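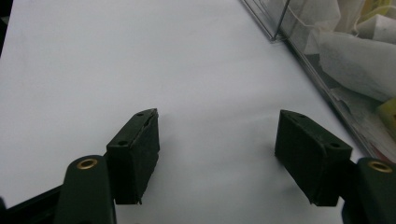 Section 4. Preparing and Using the Work Surface

The Olusmont sorting table is used with its white side up for all small-part work. Read this section after the legs have been fitted and locked (Section 3). Supplies that are needed during a job can stay out in a clear plastic container, like the one at the upper right with crumpled white tissue or cloth and something yellow in it. Put the container toward a corner and leave the middle of the surface for the work itself. Lidded boxes go on the lower shelf.

4.1 Before first use

1. Check that all four leg locks are closed. The red line on each lock should be hidden.

2. Peel the protective film off the top, starting at a corner. Pull it back low and slowly. Don't use a blade to lift it.

3. Wipe the surface with a damp cloth and a drop of dish soap. Wipe again with plain water.

4. Dry with a soft towel and leave the table for an hour before setting anything on it.

Note: A few adhesive marks from the film may remain. They come off with a second wipe. If they don't, see 4.4.

4.2 Height and position

The table ships at a height of 700 mm, which suits most people sitting on a standard chair. For standing work, raise it to 1000 mm using the upper set of holes. Adjust both ends to the same hole before putting any weight on the top.

1. Clear the table.

2. With a second person, lift one end just enough to take the load off the legs.

3. Release the locks at that end, slide the legs to the new hole and close the locks.

4. Repeat at the other end.

5. Check the top with a level. Turn the screw feet to correct small differences.

Leave at least 300 mm between the table and the wall if a lamp will be clamped to the back edge.

CAUTION: Keep fingers clear of the leg tubes when the locks are open. The inner tube drops freely.

4.3 Laying out a job

Set the table up the same way each time. It saves looking for things, and a part that has rolled away is easier to find on a surface where everything else has a place.

1. Put the supply container in the far corner on the side of your working hand. Left-handed users should swap sides.

2. Put waste in a separate bag or bin. Used wipes should never go back in with clean ones.

3. Keep the center clear for the item you are working on.
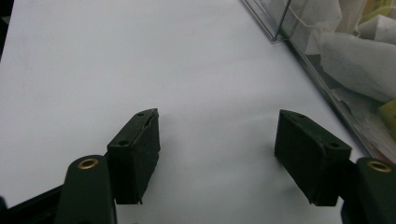

4. Set the lamp so that light falls evenly over the center. A single lamp placed low on one side makes long shadows, and small dark parts get lost in them. Two weaker lamps, one at each side, work better.

5. Lay small parts down in the order they came off. If the job will run past one sitting, move them to the Dutham parts tray (sold separately, order no. 1594) and label it.

Note: A sheet of plain white paper may be laid over the top for messy jobs such as gluing or inking. Tape it at the corners only, with low-tack tape, and change it when it tears or wrinkles.

4.4 Cleaning

Wipe the surface at the end of each session. Faint smudges from hands and rubber feet are normal and do no harm to the finish.

Light smudges – damp cloth and dish soap.

Pencil and rubber marks – white eraser, then a damp cloth.

Glue residue – Soliman surface cleaner, left on for one minute, then wiped off. Test it near an edge first.

Ink – wipe at once with rubbing alcohol on a cotton pad. Old ink may leave a shadow.

CAUTION: Don't use acetone, scouring powder or steel wool. They dull the matte finish and the damage can't be polished out.

WARNING: Rubbing alcohol is flammable. Switch off soldering irons and heat tools, and let them cool, before you use it.

4.5 If the table rocks

Check the floor first by moving the table a short way to either side. If the rocking stays with the table, turn the screw foot on the loose leg until it touches the floor, then tighten the nut above it. A leg that still moves after this has a worn lock. Stop using the table at standing height and replace the lock with the Olberg lock kit, following the steps in Section 7.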